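Looking after the PC strip-down cell: setup, upkeep and one repair
Project report, practical module 2. Octavian Sandu
Handed in Sep 3, 2022

1. What the job was

Our group of four took over the strip-down cell from last year's students. The cell takes parts out of old desktop PCs so they can be sorted. My part was the machine itself, so getting it set up again, keeping it going and fixing whatever broke. The others did the programming and the sorting plan and have their own reports. I only mention the program where it got in my way.

The cell had stood still since March. The handover notes were one page and half of that was about the old gripper.

2. State of the cell at the start

Wrist bolts: fine. Table clamps: two loose, one missing. Replaced from the Viltetti box in the store room. Cable along the arm had been tied too tight near the wrist and the outer skin was rubbed. Not through to the wire. I put sleeve over it and left a bigger loop.

The home position was off. Not by much, but the gripper came down beside the socket instead of over it. Somebody had moved the fixture plate and not written it down.

3. Fixture plate

The plate was printed in the workshop on the Mahuika printer. It has to stay in exactly the same spot or every put-down position is wrong. Last year it was held with double sided tape. The tape creeps. I marked the plate position on the table with a scribed line and now check it before each session, takes a minute.

The processor pocket was printed too tight. I filed it out by hand, then printed a new one when I had filed too much. Second print was good. Note for next year: let the plate cool on the printer bed, mine lifted at one corner the first time.

4. Lining up on the socket

This took longest. Order I ended up with:

Case on its side, side panel off, pushed against the stops.
Arm to home, then down slowly at the lowest speed.
Stop above the socket and look through the wrist camera.
Correct in small steps, save the point, go up, come down again to check.
Same again for the fixture plate.

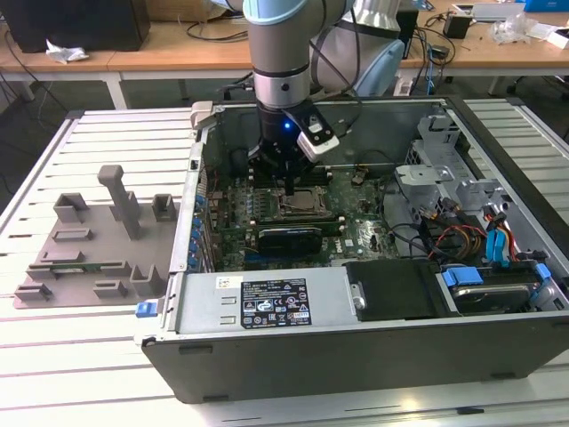
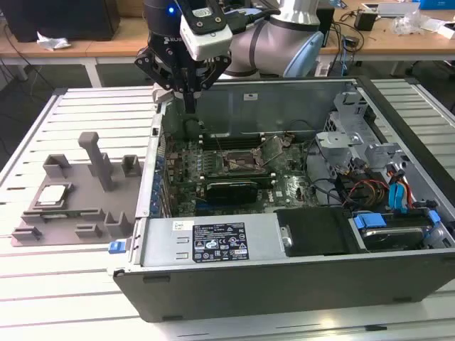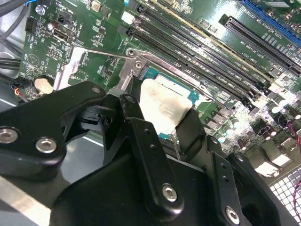
Cell with the case opened up, two from the fixed camera and the last one from the wrist.

Do the check at least twice. I saved a point once with the case not against the stops and lost a whole afternoon to it. After that I put a strip of red tape on the stops so you cant miss them.

Speed for these moves is set in the Tovollow control program. The setting is a percentage and I kept it at 17 for lining up and 40 for normal runs. Higher than that the arm stops with a small shake at the bottom, which is no good when you are close to a board.

5. The repair

In the second week the gripper started closing unevenly. One finger arrived before the other and pushed the part sideways. First I blamed the program (sorry). Then took the gripper off.

What I found: a linkage pivot with play in it, and one finger screw that had worked itself out. No thread lock on any of them. Cleaned all the screws, put thread lock on, tightened in a cross pattern. The pivot pin was worn so I ordered a new one from Gurkance. It came in the wrong length. Filed it down while waiting for the right one, and the filed one worked so well that the right one is now the spare. It is in the drawer with the label on.

After refitting, the gripper sat slightly turned compared with before, so all of section 4 had to be done again. Should have marked it before taking it off. I have now, with a paint pen across both parts.

6. Dirt

Old PCs are filthy. Dust gets in the linkage and old thermal paste gets on the fingertips and from there onto everything. Wipe the fingertips with alcohol after every case, brush out the linkage at the end of the day. Don't use compressed air near the gripper, it blows the dust into the pivots. We learned that with the first case.

Camera lens: soft cloth only. If the picture looks foggy it is nearly always paste.

7. Upkeep list

Every session: plate against the line, case against stops, fingertips clean, cable loop free through the full move.
Every week: all finger screws by hand, table clamps, camera bracket.
Every 600 cycles: gripper off, check pins, new thread lock, line up again.

The 600 is my own guess from how long the first pin lasted after we began counting. Might be too careful. Write down the count on the sheet by the door, the program's counter resets when it is restarted.

8. Not finished

The stops are still bolted to the table for one size of case. A smaller case needs packing behind it and I never made a proper piece, we used scrap wood. Cable sleeve should be swapped for the spiral kind. The spare pin needs testing before someone relies on it. Drawings for the plate are in the group folder, use version 2, the first one has the tight pocket.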